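Week 5: The people behind the politician – aides, advisers and the private office

Reading: chapter three of the course pack, plus the Stomden by-election file (bring it with you, please, we'll be passing pages round)

Last week we finished with ministers. Now for the bit I look forward to every year – the staff! Open almost any political memoir and you'll meet them on page one, carrying the folder, and then hardly again. I'd like you to start noticing them.

Three words to keep apart

Private secretary: usually a civil servant. Runs the diary, the papers and the door. Stays when the minister goes.

Special adviser: a political appointment. Can say things about the other party that a civil servant can't, and leaves with the boss.

Constituency caseworker: employed by the MP, often miles from Westminster, dealing with housing, visas and benefits. Badly under-studied, and a lovely essay topic if you fancy one.

The Padcombe diaries

Our main source is the diary of an adviser at Padcombe council during a leader's last 33 weeks in office. It has 3,179 entries, most of them a line long, and they're marvellous. Look at how often "spoke to K." turns up before a vote (K. is Kang, the deputy leader). Then look at the week of the resignation, when the entries shrink to times and initials. What was the adviser protecting, and for whom?

Loyalty and scandal

When a politician falls, the aide has to choose quickly: stay, go quietly, or talk. The Zedatley case gives us all of them in one office. Of 17 staff, 16 stayed until the handover, and the one who left gave the interview everybody quotes. Read it beside the handover notes and see which you trust more – I change my mind each time.

For the seminar
Pick one diary entry and write a page on what it leaves out. Bring a question for the group too.
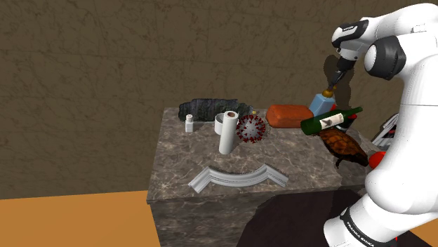
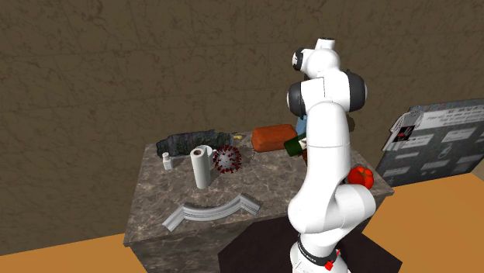
Comment from Josué Falcão: Could we add the caseworkers' letters to the Padcombe reading? The diary makes it sound as if every decision was settled in the leader's office, but the letters show the housing team pushing for months before Kang took any notice.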